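Product Review: Belluda Hardwax Table Oil, Clear Satin
Furnishings and Equipment Review Service, Vutero Library Consortium
Prepared by Jyoti Rana, with notes from Benedito Andrade

Summary

Belluda Hardwax Table Oil is a clear finish for interior wood furniture, sold in a 500 ml tin. The Review Service assessed it for use on reading tables and staff room furniture in member libraries. It is recommended for tables in daily use, provided that the branch can take the furniture out of service for the full curing period. It is not recommended for circulation desks.

Background

Many of our member branches own solid wood tables that were bought with a factory lacquer. Lacquer performs well until it is broken. Once it has chipped at the edges, moisture enters the wood and the surrounding film begins to lift, and the usual remedy is to strip and refinish the entire top. Oil finishes can be repaired in small areas by branch staff, and several branches asked whether such a finish would hold up under public use.

The Service compared the Belluda product with Kashyap Wipe-On Varnish, which is already on the approved purchasing list.

Application

The instructions printed on the Belluda tin are short and clear. Tops should be sanded evenly, vacuumed and wiped. The oil is then spread in a thin coat with a white nylon pad, left for fifteen minutes, and buffed until no excess remains. A second coat follows the next day. Our staff found the buffing stage to be the most demanding part of the work. Oil left standing in the grain becomes tacky, and correcting it takes longer than the buffing would have.

One tin gave two coats to four reading tables, with a small amount left for repairs. The odor is noticeable for the first evening and mild by the following morning. Used cloths must be laid flat outdoors to dry or placed in a sealed metal can, as oil-soaked fabric can heat and ignite without a flame. Branches without a suitable can should purchase one before opening the tin.

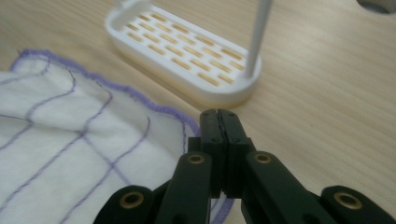

Pale wood tabletop with a white cloth.

Performance in Use

The treated tables were returned to the public floor in December, after the curing period stated by the manufacturer. Resistance to water was good. Glasses left overnight produced no rings. Coffee wiped up within the hour left no mark, while coffee left until morning produced a faint stain on one table – this was removed with a light sanding and a fresh touch of oil. Ballpoint ink was more difficult, and traces remain.

Resistance to scratches was fair. The Kashyap varnish was harder and showed fewer fine marks from laptop feet and binder rings. Its damage was more visible when it did occur, however, and could not be blended at the edges. Readers who were asked for their opinion preferred the feel of the oiled tables.

Routine Care

Daily care consists of a soft damp cloth followed by a dry one. Ammonia sprays and abrasive pads dull the satin sheen and should be kept away from treated furniture. Madhu Rajput of the Hurkisero branch reports that a maintenance coat once a year has been sufficient for the staff room table there.

Rating

Ease of application: Good
Stain resistance: Good
Scratch resistance: Fair
Ease of repair: Excellent
Overall: Recommended, with the limits stated above

Branches wishing to order may quote list item 3645. Questions on safe storage of used cloths should be directed to Sneha Shakya in Facilities.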